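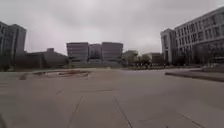
Trelusside Plaza is the paved square between the office buildings at the north end of the Trelusside campus. It was laid in a single building season and has been patched several times. Most of the surface is plain gray-beige concrete, divided by straight expansion joints into panels, with a low planter bed set into the paving and a long raised curb on the far side of it. The planter bed has reddish-brown soil or mulch in it and very little growing. It was replanted in February with a ground cover that is sold for dry sites. The intention is to keep the bed where it is and rebuild only the curb around it.

Trelusside > Grounds > Open Spaces > Plaza

The joints matter more than anything else on a surface like this one. Concrete moves with the temperature, and a joint gives it a place to do so. Where a joint has been filled with something too hard, the panels push against each other and the edges chip. The first survey listed 68 panels and marked 5 of them for replacement. The rest are to be cleaned, and their joints raked out and resealed.

Trindik did the survey and will supply the joint sealant. Skamex has the contract for lifting and relaying the panels. The work is planned in 3 stages, starting on the side nearest the lawn, so that people can always cross the square on foot. Each stage will be fenced separately. Bicycles will have to be walked across until the last fence is down.

The raised curb is older than most of the paving. It holds back the higher planted ground and people sit on it at lunch in warm weather. An early version of the plan replaced it with a row of benches. That was dropped after the first comment period, when most of the people who wrote in asked for the curb to stay. It will get a new drain behind it, as water now runs over the top after heavy rain and leaves dirt on the paving below.

There is no plan to add parking. Delivery vehicles will go on using the service road, and the square will stay closed to them except during setup for the fall market.
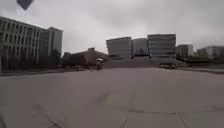 Ó Dálaigh wrote in the comments that the new sealant should be matched to the gray of the old panels, and that the test strip by the service road was much too dark. The same comment asked why the patches put in after the drain repair were never finished to the same texture as the rest, and whether the new panels would have the same problem.

The color of the sealant has not been settled. Trindik has agreed to put down a second test strip in a lighter shade, next to the first, and both will be left in place for 6 weeks before a choice is made. On texture, the contract calls for a light broom finish, with the lines running across the main walking route. The drain patches were done with a steel float, and that explains why they look smoother and feel more slippery in the rain. They are on the list for replacement.

The buildings on the office side are not part of the project. Neither are the trees along the base of them, although their roots were checked before the line of the first fence was drawn. Nothing was found under the paving itself. The low curb in front of the trees will be cleaned and left alone, apart from one short length that has settled and needs to be lifted.

Gray weather is normal here for much of the year, and the old concrete shows it. It dries slowly and holds dirt in the low spots. The new panels will be laid with a slightly steeper fall toward the drains, which should help the surface clear faster. The difference in level is small and will not be noticed by anyone walking across. Wheelchair users asked about this during the comment period, and the revised slopes have been added to the plan drawings at the site office.

Further pictures will be added to the gallery as each stage is fenced off. Comments on the sealant color can be left on this page until the second test strip has been down for its full period.

Filed under: Paving and Hard Surfaces, Campus Projects, May 2026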